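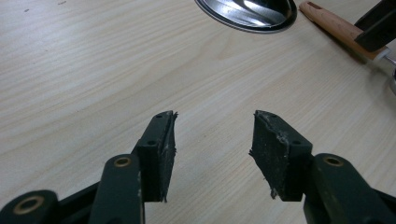

El desgaste de un casquillo de fricción depende sobre todo de dos variables, la presión específica y la velocidad de deslizamiento, y casi todas las tablas de catálogo las multiplican y dan un único límite. Para un eje que gira siempre en el mismo sentido sirve. En una articulación que oscila pocos grados, el lubricante no llega a repartirse y el cálculo sale optimista. Los anillos de color latón que asoman en esas piezas oscuras, uno en el extremo redondeado de la de abajo y otro cerca de la punta del brazo, están justo en el sitio donde yo mediría primero la holgura.

Llevo desde febrero anotando las medidas de las bisagras de la cancela de casa, que monté con casquillos Plustdale de bronce sinterizado. El alojamiento está mandrinado a 19 mm. La holgura diametral inicial era de 39 micras; en la última revisión, tras 263 días, el casquillo superior daba bastante más que el inferior, y con el óvalo orientado hacia la carga.

Ivone Coutinho me sugirió por correo impregnarlos otra vez en aceite caliente antes de cambiarlos. Lo probaré con el inferior. El superior lo sustituyo por uno con brida, porque el empuje axial de la hoja lo estaba soportando el canto del casquillo y ahí no hay superficie suficiente.

Queda pendiente rectificar el pasador, que tiene marcas en la zona baja. Cuando lo tenga, subo la tabla completa.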